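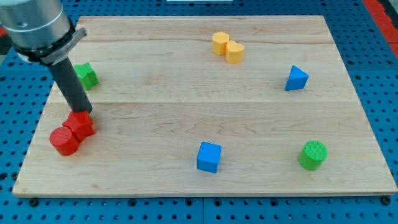
Dreihundert Durchläufe und keine einzige Zeile Belohnungsfunktion, das glaube ihr in Dradton kein Mensch, schrieb Ong, und ich solle bitte vor Montag noch einmal nachrechnen.

Ich las das kurz vor Mitternacht, mit kaltem Tee, und rechnete natürlich nach. 300 Durchläufe, davon die letzten 100 ganz ohne Eingriff von mir. Die Methode ist ja fast peinlich schlicht: Der Arm bekommt einen Satz (»schieb den roten Würfel zum blauen«), fängt an, und ich quatsche ihm dazwischen. Weiter links! Nein, das andere Links! Alles, was ich sage, wird mitgeschrieben und landet abends im Training. In Grurkby hatten sie das mit Joystick versucht und waren bei 54 Prozent hängen geblieben. Ich redete einfach.

Und wie ich redete! In der ersten Woche höflich, in der zweiten wie meine Großmutter beim Einparken. Irgendwann erzählte ich dem Arm von der Wohnung in Stustwood, die ich nicht bekommen hatte, und auch das steht jetzt in den Daten, zwischen »Herz zu Herz« und »langsamer, Schatz«.

Die Rechnung stimmte. Nur 7 Fehlversuche in den letzten hundert, alle mit dem grünen Zylinder. Ich saß da, grinste blöd und hätte ins Bett gehen sollen. Stattdessen tippte ich noch einen Satz ein, einen, den es im Training nie gegeben hatte: »Mach, was du willst.«

Der Arm wartete. Dann senkte er sich neben den roten Würfel, ganz vorsichtig, und schob ihn einen Fingerbreit nach links. Pause. Noch einen Fingerbreit.

»Das andere Links«, sagte ich leise.

Er fuhr hoch, setzte auf der anderen Seite an und schob ihn zurück. Ich schrieb Ong, die Zahlen seien in Ordnung, und ließ den Rest weg.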